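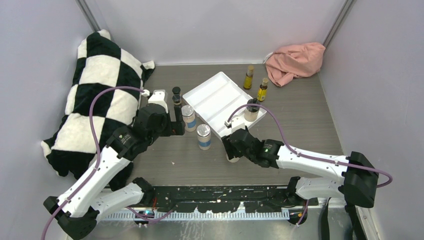
Bottles and jars grouped with the white tray, mid-table.

Altesero Small Grants - Second Progress Report
Arnham Home Cooking Project
December 3, 2021

Hi Anastasia,

Thanks for the extra week on this one. You asked for less of a spreadsheet and more of a letter this time, so here goes! The spreadsheet is attached anyway, because I know somebody upstairs will want it.

Where we are

The fall classes are done. We finished with 13 households on the list, all of them people who are cooking for one or two after years of cooking for a crowd (or after years of somebody else doing it). I had planned the whole season around batch soups, and by the second class it was pretty clear that people were sick of soup. So we switched to what I've been calling shelf suppers - beans, rice, canned fish, a decent spice or two, and whatever is left in the crisper. The chickpea and lemon one was the big hit. The sardine pasta split the room right down the middle and I'm keeping it in.

The recipe booklet is drafted. Large type, one recipe to a page, and no step longer than two lines. I still owe you a proof, and I'd like to get the low-salt notes checked by the dietitian in Ploltum before I send it. She has been very patient with my emails.

What's been hard

The bus. The Ploltum route dropped its late afternoon run in the middle of the season, and a few of our regulars were suddenly looking at a very long wait to get home. We moved the start up by an hour, which fixed it for them and made it tough for the two who still work. I don't have a good answer yet. Carpooling sort of works when the weather is nice.

I also underestimated how much of each class would be talking. I'd say half the time goes to people telling each other how their mothers did it, and I've stopped trying to hurry that along. It does mean we cook one dish per class where the proposal said two.
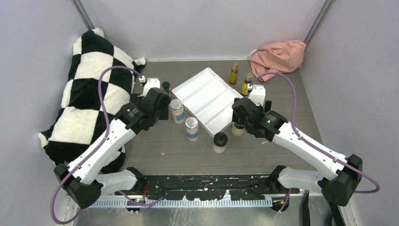 Money

We've spent $2843 so far. Groceries are the biggest piece, then room rent, then the printing deposit. Groceries ran over in the first month, when I was buying small packages at full price like a person with no sense. Since then we've had an account with Ueda, the wholesaler out past the fairgrounds, and dry goods have come way down. Olive oil has not. We have $286 left in the supplies line and I'd like to move it over to printing if that's okay with you. I think it needs a yes from you in writing, so an email is plenty.

What's next

Classes start up again in February, same room, with the earlier start time unless the bus comes back. I want to try one session on breakfast and one on cooking with a bad hand or a sore shoulder, which three different people have asked me for. The booklet should go to the printer before then - I'll send you the proof first and you can mark it up as much as you like.

One question for you: can the household list grow in the spring, or are we held to the number in the proposal? I have a waiting list and I'd hate to promise anybody a spot too soon.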